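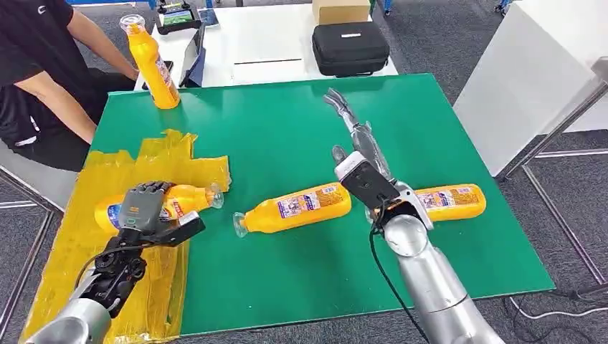 Rustencombe workshop, November

I love a messy bench! At the Rustencombe shop, Osvaldo Messina and I finally got the green table going for the bottle sessions. It's a great color to work on – yellow really pops against it, even from the doorway.

The squeeze bottles are my favorite thing in the whole place. Clear flip caps, bright labels, and they look just as good lying down as standing up in the back corner.

And the tape! Layers and layers of it on the left side, wrinkles and ragged edges and all. Halvard Hedlund wants to peel it off and start fresh, but I think it gives the table a bit of character.

More from the Flarnville room soon, once I've sorted through all 528 shots.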